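**Foam shape sorter, how tight should the star be?**

**Ikivov** (Mar 30, 2021)
Cutting a blue shape block for my nephew. Clearance on the star is my problem. 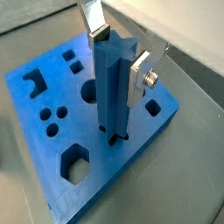 Clearance is the same on every hole, and the round pegs drop fine. The star has long ridges down the full length, so any twist and it binds. Open it up?

**Crenshaw**
Leave it. Sand the points with 80 grit, 5 strokes each.

**Sestano**
Disagree. Sanding rounds the points and then it looks sloppy. Open the hole. What else is on the block?

**Ikivov**
Current layout:

- Star is in the middle row, right of the big circle.
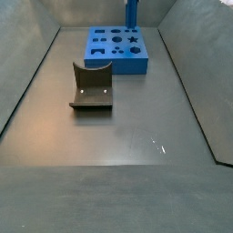

- Front row has the arch slot and the three little circles.

**Polo**
I'd go with Crenshaw. A small gap is enough.

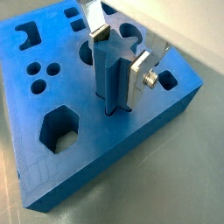 *Star peg partway in*

**Sestano**
Still say open the hole. Kids don't line things up.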